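1 January 2023 – bench notebook, Pristthorpe room

New year, new page, and I have the place to myself until Áine Brennan comes in after lunch. Heating on, kettle on, radio on low. I am so pleased with how the fruit set is coming together! We spent most of May arguing about whether fruit was too easy a thing to tidy, and I still say it's the best stuff we've ever put on the table. Every piece behaves differently the moment you nudge it.

Went back through the layouts Teresa Dunne drew up and settled on the one with the black tray near the middle and the rest of the fruit left out on the brown top. It gives a lovely strong contrast – red and yellow fairly jump out of the black – and the low walls are enough to stop an apple wandering off (tried the Madigan plate again first thing, and the apple went straight over the lip and under the radiator).
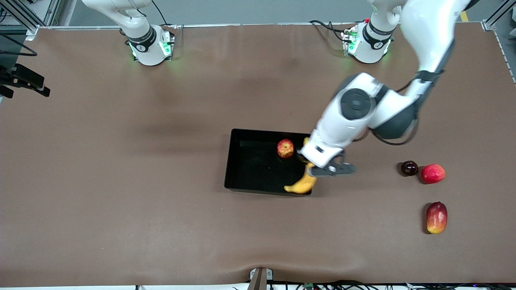 **Tray and fruit, layout 14**

Apple and banana in the tray, plum out on the table to the right with the others. The banana is the fun one. It won't sit inside the tray whatever I do, the tip always ends up poking past the edge, and I've decided to leave it like that and write it into the layout sheet. Zdenka Vidmar wanted a longer tray. I'd sooner keep this one and have a banana that looks like a banana somebody put down.

The plum is dark and shiny and rolls if you breathe on it. Hae-won Ryu suggested a dab of putty underneath. Tried it, hated it, picked putty off the plum for ages. No putty.

Tray wiped with a dry cloth between goes, as the inside is glossy and shows every fingerprint.

Box label for this lot is 3377, shelf 4, next to the Jaltgate crockery. Sorcha, if you're reading this, the lid doesn't shut with the banana lying flat, so stand it on its end along the side.

Still to do:

- new layout sheet with the banana tip drawn in
- ask Promidport if they do the same tray in a matt finish
- find the second dry cloth
- pears??

Really hoping for pears.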